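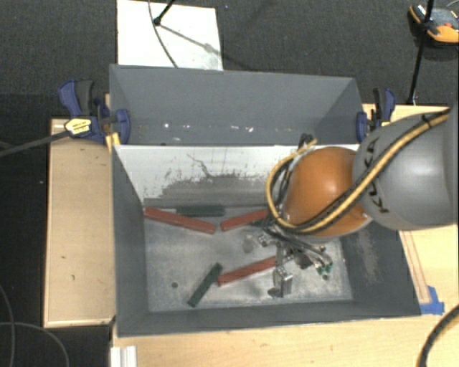
*Front bin, with red and green blocks. A second gray bin stands behind it.*

# Stolteo Block Bins

Notes and labels for 2,263 pictures of rectangular blocks lying in a bin. If you came for variety, there is also a second bin.

## What's in it

The blocks come from the Chow set, which we bought for the Joltonville workroom because it was on the shelf and the shop was closing. Each block gets one row in `blocks.csv`:

- `color`: red, green, or `other`. Dark green is still green. We had that meeting already.
- `lies`: `wall`, `corner`, `open`, or `on_block`
- `hidden`: `yes` if any part of the block is covered, even a sliver of one end

Left and right are always as you see them in the picture. An early version used the bin's own left and right, a concept that did not survive its first lunch.

## Known problems

The floor of the front bin is scratched and has small dark holes in it. Neither is a block. In 192 pictures an earlier labeling pass disagreed, and those rows are now marked `was_floor` so you can admire them separately.

Edeltraud Fröhlich relabeled 60 pictures blind and matched the first pass on color every time. On `lies` she did not, mostly over how close to a wall a block must be before it counts as `wall`. Her rule is touching. It is now the rule.

Blocks in the rear bin have no rows.

## Changes

**Version 2**, June 16, 2025: added `hidden`, dropped `mood`.

The Bostdale bins are due in September and will get their own folder. Please don't merge them into this one.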